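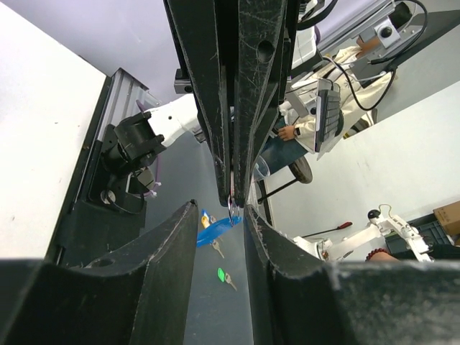
## Fakcombe Lockers and Storage: Frequent Questions

**How do I get my key?**
Please come to the office at Fakcombe with your contract and one document with your photo. Sadao Oshima will give you the key and ask for your signature. For the large units we give two keys.

**What if I lose it?**
Write to us the same day, please. A new key costs $8. If we must change the whole lock, the price is $46.

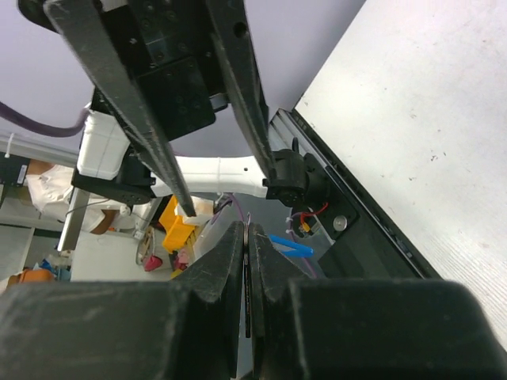
*Thin and flat, held on edge.*

**Can my friend enter without me?**
Yes, but his or her name must be on your list. You can add names until the evening before the visit. We do not accept new names by telephone.

**What is not allowed inside?**
Food, plants, gas bottles, paint and car batteries. Tires are allowed only in the Jarkance building, on the ground floor.

**My things have dust after winter. Is it normal?**
A little dust is normal, especially in February, when the doors are often open for deliveries. We recommend a cotton cover, and to leave a small space at the wall.
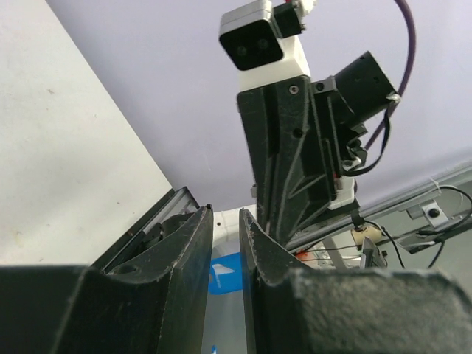

*Black surfaces with pale dust.*

**How do I pay?**
By card or by bank transfer. Write your unit number in the message, for example "Unit 181". Many customers forget this, and then Bijan Zamani must search for the payment by hand.

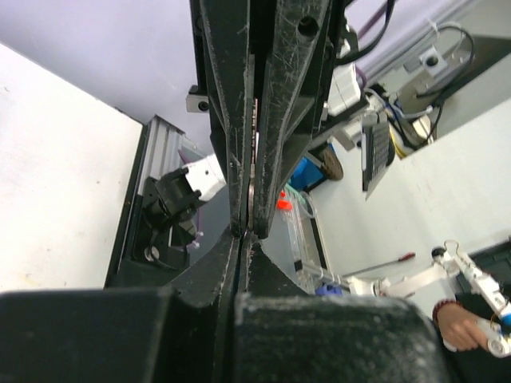
If you pay for the full year, the small unit is $990 and the deposit stays the same. We return the deposit in two weeks after you empty the unit and bring back all keys.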